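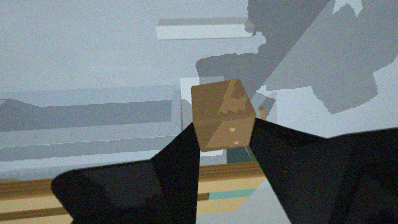
Friday, late, and I've got the kitchen to myself at last

I should be asleep, but my head is still full of grippers and quotes, and I know from long experience that if I don't get it down in here I'll lie awake doing sums on the ceiling. So, tea made, slippers on, and here goes.

We had the budget afternoon today. Anitha booked the good room at Gillies (the one with chairs that don't squeak) and we were meant to be done by three. We were not done by three! Heather had printed everything out, bless her, with the Plalmont quote on top and the Cusel quote underneath, and within ten minutes the pages were all over the table and Cameron had set his coffee on the delivery terms.

The big question is still the same one we've been chewing on since September, whether we buy the second arm now or put the money into better fingers for the first one and wait. I went in wanting the second arm. I'll admit that here, where it can't be used against me. I love the idea of two of them side by side, and I had more or less picked out the spot for it by the window. But then Tetsuya put the simulation up on the big screen, the close view with the brown block held between the two black fingertips, a bit tilted, and I found myself looking at it much harder than I'd meant to. Those fingers have such narrow tips for how broad they are farther back. Fine for a block. I kept thinking about the bottle caps and the soft pouches, and all the other awkward little things we've promised to have it sorting by spring, and how much we're asking of those tips.

Tetsuya's point, and he makes his points so gently that you're halfway home before you notice you've been persuaded, is that trying things out in the simulator costs us his time and the electricity, and a wrong purchase costs us the year. He wants to model the three finger sets in the Plalmont catalog before we sign for anything. Isla asked how long. He said 19 working days if he's left alone, and everybody laughed because he is never left alone, mostly by me.

The money, then, so I remember it on Monday. The finger set we like is 2000 dollars, with the mounting plate included (I made Heather check that twice). Cusel want a deposit on the arm, and the price only holds until the end of December, which I don't care for. It makes me feel like I'm buying a mattress. Their lead time is five weeks, where Plalmont told Heather 38 days for the fingers, and I had to write both down on the same scrap of paper before I could see there was hardly anything between them. Then there's the service contract from Grollex, which none of us had put in any column at all. Anitha found it. She just slid the page across to me and tapped it with her pen, and I could feel my lovely second arm drifting off out the window.

Cameron was grumpy about waiting, and I do understand – he's the one who has to tell the floor it'll be next year again. I'm going to take him to lunch and let him complain properly. He's earned it, and there's that soup place he likes.

So we've agreed, more or less, to hold off on the arm, let Tetsuya have his time with the fingers, and ask Cusel nicely if the price could stretch into January. Heather is writing that email, since she can ask for things in a way that makes people feel they offered. I'm to redo the spreadsheet with a line for service, a line for spares, and a line for training, which I forgot last time too, and Isla remembered both times.

I'm a little disappointed and also a little relieved, if you can be both. I keep going back to that block between the fingertips. I drew it on the back of my agenda while the others were arguing over shipping, and Isla leaned over and asked if it was a loaf of bread.

Must ask Anitha whether the old bench counts as an asset or we can just get rid of it. And buy milk, there's none for the morning.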